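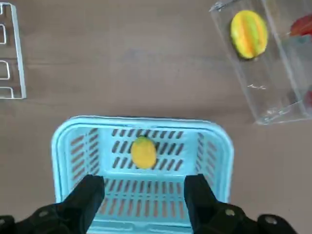
Iston, 20 Sep 2018

I have been carrying on about baskets to anyone who will stand still, so it's only fair that the blog cops it too. Blue plastic ones, to be exact. The pale blue kind with slots in the floor and sides and a nice fat rounded rim, the sort your nan had under the sink and you never looked at twice.

I've looked at them twice now. I've looked at them a lot!

It started in May, when I finally admitted that our fruit bowl was a disgrace. It was a gorgeous bowl, heavy and glazed and deep, and everything that went into it was lost. We'd pile in mandarins and bananas and a few lemons from the tree, and by the time we got to the bottom layer there'd be something down there with a fur coat on. I blamed the fruit, then the kitchen, then the weather (it was a very damp autumn). Then I tipped the lot into a slotted basket while I washed the bowl, forgot to put it back, and the whole week's fruit got eaten.

So the bowl went up on top of the cupboard and the basket stayed on the table. I love how it looks there, too. Our table is a brownish-grey, a bit on the gloomy side if I'm being mean about it, and the pale blue lifts it no end. The colour of the table comes up through the slots in little reddish-brown stripes, and if you drop one yellow thing in the middle it's about as cheerful as a kitchen gets. The little yellow one with the green tuft is my favourite thing to leave in there between shops. It's somewhere between a lemon and a small mango, I've never settled which, and I wouldn't try to get any juice out of it.

Now for the practical bit, for those of you who are already eyeing off your own bowl.

Go shallow. You want one layer, two at the very most, and if you can't see everything at a glance then it's too deep. I bought a tall one at Zosham first and it was just the bowl all over again with holes in it. The low, tray-like ones with sloping walls are much better, and they stack inside each other when they're empty – very handy if you get as carried away as I did and come home with four.

Check the rim before you buy. A thick rounded one is lovely to pick up with wet hands, and the thin ones dig in when you've loaded them with oranges. Run a finger along the slots as well, as some of the cheaper ones have rough little bits of plastic left on them that will scratch a ripe pear.

For washing, I do mine in the sink with a squirt of Clerovar and an old bottle brush, then lean it on the rack for 30 minutes. The corners are the only fiddly part. Don't leave it out in full sun to dry, mine went a bit chalky along one side after a summer on the back step.

The other three have found jobs as well. One lives in the bathroom cupboard with the spare soap, one holds pegs, and the last is in the fridge for all the small jars that used to wander off to the back and hide behind the milk. I found two open mustards on the day I set that one up, both the same flavour.

Hamdy Variety, up past the chemist, still had a stack of the blue when I was in there, next to a pink that I didn't care for and a green that I very nearly did. I might go back for the green. The pantry has onions rolling around on the bottom shelf, and I've been measuring the gap beside the flour bin with rather too much interest.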